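About Korkmont

Korkmont makes and looks after tables. We build tabletops for kitchens, school dining rooms, libraries and small offices, and we repair the ones people already have. The company was started by Ayten Sarıgül and Bo-ram Heo, who met while fitting out a cafe and found they both cared more about the tables than the counter. There are 4 of us in the workshop now, and we have sent out more than 500 tabletops.

Our house finish is called Skallo. It is pale and close to matte, and it is meant for tables that get used every day. We settled on it after trying glossier finishes that looked good in the showroom and showed every fingerprint at home. Skallo can be wiped with a damp cloth and a drop of dish soap. It does not need polish.
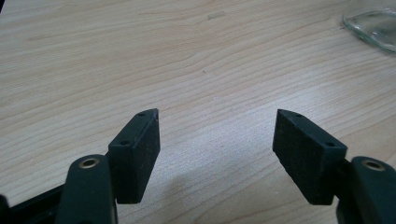

Most of our customers come to us with a size in mind and a question about color. We ask them what the table is for first. A family that does homework, dinner and sewing at the same table wants rounded edges and good leg room. A library wants something that two people can move. Ayten does the drawings and the quotes. Bo-ram runs the workshop and decides when a top is ready to leave.

We also sell the Flurum frame, a plain base that takes any of our tops up to 53 inches long. It ships flat and goes together with one wrench, which is in the box. Replacement bolts and feet are always in stock, including for the older frames.

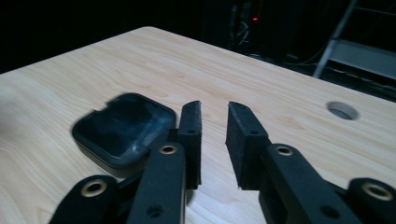 Page 2

How we work

Orders start with a sample. We mail out a small piece of the surface so you can put it in your own room, next to your own floor, and look at it in the morning and again with the lights on. Keep it as long as you like. If the color is wrong, tell us and we will send another.

Once the drawing is signed, the top goes on the workshop list. We call when it is ready and agree on a delivery time. Our own van covers local orders, and a carrier takes the rest. Every top travels face to face with a blanket between, and we carry it into the room where it will stand. 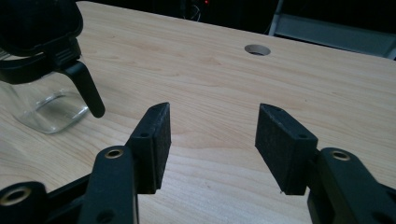
Grain direction is the choice customers think about least and mention most once the table is in place. We draw it on every plan with an arrow. Wavy lines running across a light top, with darker tan and honey tones in them, make a short table look wider to our eyes, and we usually suggest that for kitchens. For long library tables we run the lines the other way. Either costs the same.

Repairs and visits

We take in chairs and tables for repair from October through spring, when the workshop is quieter. Bring a photo of the damage and the measurements. Small marks can often be treated in your home.

The showroom is open from 10 a.m. to 4 p.m. Please call ahead if you want to talk through a drawing with Ayten.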